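Wednesday, July 10, 2024

Drawer bench, continued from the loose sheets. Entry by me, corrections by Johanna in the margin as usual, and she can have the margin.

Roltis wants a yes or no from us on whether the arm is ready for "light household tasks," by which they mean whatever is in the Lovine brochure: put away the cutlery, tidy the desk, find the scissors. I have been asked to keep an open mind. I have one, and it has been watching a robot open a drawer since eight this morning.

Setup unchanged from Monday apart from the cloth, which I pulled back toward the front edge before starting. It creeps. Every time the arm leans on the cabinet the whole thing shifts a hair and takes the fabric along, and by lunch there is a ridge along the wall like a badly made bed. Johanna wants the cabinet stuck down. I am against it. Anyone who has a small set of drawers on a desk at home has it standing loose, and you hold it with your other hand without thinking. The arm has no other hand. If we fix the cabinet to the table we have answered a question no customer is going to ask.

Morning block, top drawer only, 16 runs. Start closed, finish open far enough that a person could reach in and take out a pen. Eleven passes, three where the finger slid off the pull and the drawer never moved, one where it opened a crack and stopped there, and one I struck out because I had left the speed limit at the Friday setting. So eleven of fifteen if you are feeling kind. Saulius is feeling kind. He came by at ten, saw two good ones in a row and went off to write to Zomholm that drawers are "essentially solved."

For the record, what I said to him, so it can't be improved later: a drawer that opens eleven times in fifteen is a broken drawer. If the one in my kitchen did that I would take it out and plane the runners.

Time per opening is the other thing. The good ones are slow. The arm comes over, hesitates above the cabinet, drops, hesitates again, hooks the pull, and then drags the drawer out at a speed suited to moving a piano. I can open all three drawers, look in each, shut them and drink some coffee before it has finished the first hesitation. I know speed "comes later." It was coming later in February as well. 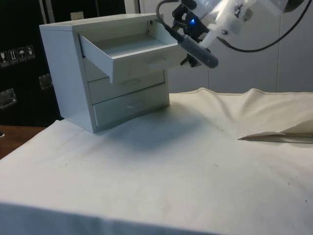

Middle and bottom drawers are the afternoon's problem and I don't expect much of them. The top one is the easy one: the arm comes in from above and there is nothing in its way. For the middle it has to get down in front of the cabinet and come at the pull low, and for the bottom it is nearly on the cloth. The planner hates being near the cloth. It treats a wrinkle as a wall. On Monday it refused the bottom drawer outright for half an hour, and when I smoothed the fabric with my palm it agreed at once, so there we are: a household robot that needs its tablecloth ironed.

Also, none of this is with anything in the drawers. An empty tray weighs nothing and has nothing in it to jam. Real drawers have a ladle standing on end, or a roll of tape that catches on the frame above. I have asked for a loaded series (pens, tape, a handful of screws, one thing that is slightly too tall) and was told it is in the plan for after the report. I would have put it before the report.

Closing. I tried this on my own account between blocks. It pushes well. Give it an open drawer and a flat front panel and it will push it home squarely nearly every time, and I will say so in writing, as it is the first thing this month I haven't had to qualify. It still doesn't know when to quit. It keeps pressing after the drawer is shut and the cabinet goes for a walk. Needs a proper stop on contact force, and the present threshold is 547 in the controller's own units, a number that seems to have been picked by someone leaning on the keyboard. Took it down to something lower, the walking stopped, and then it gave up early on two drawers with a stiff last bit. Put it back. Somebody who understands the filter should choose this. (J.: "me, Thursday.")

Parameter file for today is 707. Not 706, which has the old approach angle. If you load 706 the finger comes in too steep and scrapes the front. Saulius, this is for you.

Afternoon, middle drawer. Six passes in ten. Better than I expected, and I had written the sentence above before starting, so I leave it standing. The four failures were all the same failure: the finger settles a little to one side of the pull, the drawer comes out crooked, binds, stops. A person feels that in the wrist and gives it a wiggle. I asked Johanna whether we could give it a wiggle. She said yes, in principle, and spent an hour on it, and it now wiggles when the drawer isn't stuck as well.

Bottom drawer. Two in ten. No comment.

Priedītis phoned at four about the figure of 3,000 hours between services and whether our bench supports it. It doesn't say anything about it either way. We have run one arm for part of one summer on a set of drawers you could carry under your elbow. I told them so, they asked if they could put "testing ongoing," and I said that at least was true.

My answer for Roltis as of tonight, to be argued over: it can close things. It can open the top one, with somebody nearby. I wouldn't let them print "tidies the desk" on anything – finding the right drawer, opening it, picking something up, and closing up after itself is four jobs, and we have one and a half. Johanna thinks I'm scoring it against a person and should score it against last year's arm. Fair enough, but the customer won't have met last year's arm.

To do: loaded drawers, force stop, take the wiggle out of the default. Flatten the cloth before the first run and write down that you did it. And will whoever has the small torque driver please bring it back.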